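November, late, lab notebook (the personal one)

Back from the robotics room at half past nine. My shirt-folding project has officially eaten the semester. The class page says we are "teaching two arms to do laundry." I'd say we are teaching two arms to do a few shirts on one table with the same basket in the same corner, and I'd like somebody to write that on the poster before the Ullport showcase. 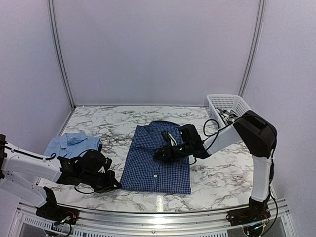
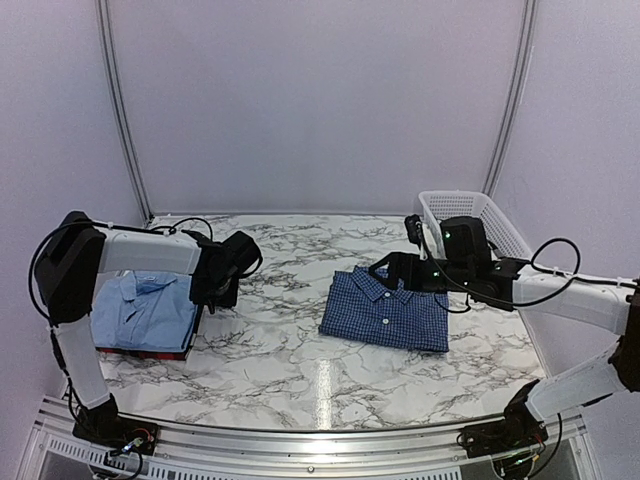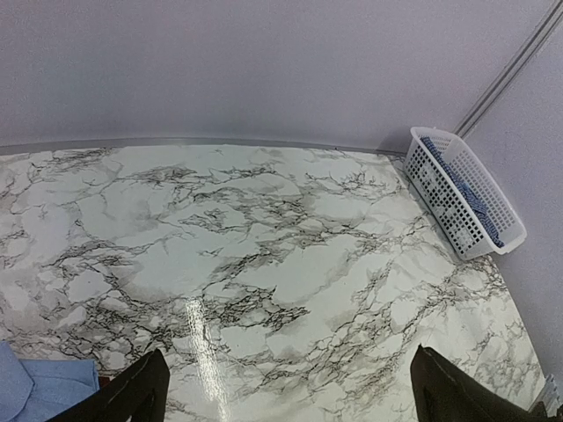
What we have so far

310 recorded folds. The plan we turned in said 3000, and I signed it, so I can't be too superior about it. At the rate we're going we would need to stay enrolled into middle age. Somebody on the team did the math on the whiteboard tonight and then erased it.

Checked shirts are my big complaint. The grid pattern is great for me, because I can tell when a fold is crooked. I'm not convinced the model gets anything out of it. My guess is it learns "dark thing goes here, pale blue thing goes there" and we all clap. I asked if we could hold back one shirt completely and never train on it, and the answer was that we don't have enough shirts. Then buy another shirt! Goodwill is ten minutes away.

The marble tabletop bugs me too. It's shiny, and you get that bright streak down the front no matter what. If the folding falls apart in a room with different lights, we'll blame the lights, and I don't think that's good enough. I want one run on a plain tablecloth before I believe any number we report.

The meeting part

We argued over what counts as folded. I wanted sleeves tucked, collar up and the front edge straight. The other camp wanted "looks like a rectangle," which a dropped towel could pass on a good day. We settled on sleeves and edge, collar optional. I lost the collar. I'm still annoyed about the collar.

Also, Cultodcombe won the Trevaskis Cup last spring with a video sped up to seven times normal, and our advisor wants us to "think about presentation." I said I'd think about it. What I think is that if ours is slow, we should show it slow, with a clock in the corner. Rolton has already booked the table next to ours, and they're sorting bolts, so at least we'll have the softer exhibit.

To do before I sleep, or more likely tomorrow

Rename the files from the first week, which are all called test.
Ask again about the extra shirt. Offer to pay.
Redo the left gripper notes, my handwriting is hopeless.
Find out who decided success gets scored by the person who did the recording. I have a feeling it was me, back in September.

My back hurts from standing at that bench, and my own laundry is still in the dryer downstairs.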